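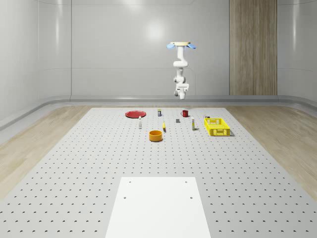

*Hanne Suominen*

**Zalia goes to work at Traddale. Puvine arm takes over crate packing on the kitchen supply line**

TRADDALE, March. For immediate release, and sorry for the short notice to those on the trade list.

Puvine has switched on Zalia, its new packing arm, at the Rantala depot in Traddale. One arm, ceiling height clearance needed, one bench. Rantala supplies office kitchens and staff canteens: crockery, drinks, fruit, cartons, all the odds and ends that go out mixed in one crate. Mixed is the hard part. Same-size boxes have been easy for years. A banana next to a mug is another matter.

The planning was done in simulation first, on a perforated board with the sort of thing Rantala ships. Red plate lying flat, red mug with the handle sticking out to the side, a slim white bottle, a banana, an orange bowl, cartons, and the yellow crate over on the right with its slatted sides. Plain grey cube in there as well. The arm is white with light-blue parts up top. Layouts were changed daily and staff on the packing line were asked to suggest the awkward ones, which they did, with some enthusiasm.

**What changes on the floor**

Up to now every mixed crate at Traddale was packed by hand, standing, for a full shift. Lift, turn, place, turn back. Rantala ships nearly 500 of these crates on a busy day. Zalia will take the plain ones to begin with, the repeat orders where the contents rarely change. Anything with glass in it stays with people. So does anything with a handwritten note on the order, and there are plenty of those.

No jobs go. That is in the written agreement with the staff side and Puvine was asked to say so in this release, so: no jobs go. Two packers per shift move across to checking and order queries, same grade, same hours. Four people have been trained to run the arm, clear a stop and restart it. All four came off the packing line, none were hired in. They get an extra allowance for it, paid from the first day of training and not from sign-off, a point that took a while to settle.

Breaks stay where they are. The arm stops when the line stops. It does not set the pace; there was real worry about that at the first meeting and fair enough. Crates come to the checker on a short roller track and sit there until the checker is ready. If the track is full Zalia waits.

"My shoulders were the thing," said one packer on the early shift, now training as an operator. "You'd feel it by dinner time. I'd rather be the one telling it what to do. It's slow with mugs, mind. I'm quicker with mugs."

She is right about the mugs. Handles slow it down, and so do thin plates flat on the bench. Puvine is working on both and an update is due at the depot before summer. Until then mugs that come up handle-first get passed to the hand bench. Operators can do this with one button and do not have to give a reason.

**How staff had their say**

The depot held open sessions at shift change, mornings and evenings, so nobody had to come in on their own time. In all 281 comments were handed in, on paper mostly. Noise came up a lot. Also where the bench would go (it was going to block the short way to the canteen, it has been moved), who gets called if it jams at 5am, and whether it could be turned off for the Christmas raffle. It can.

Rantala will publish the replys on the staff board along with the changes made. Comments can still be handed in at the shift office.

**What happens next**

Early shift only for now. Lates follow once the operators are happy, and it is the operators who decide that, no fixed date. Nights are not planned. Other depots have asked, nothing has been agreed with any of them and Puvine will not be guessing in public.

**Visits**

Press can see the arm runing at Traddale by arrangement, mornings only, flat closed shoes please. Hi-vis provided at the gate. Staff may be interviewed if they want to be, ask them first and take no for an answer.

Contact: Hanne Suominen, press desk, Puvine. Phone is better than email this week.

ENDS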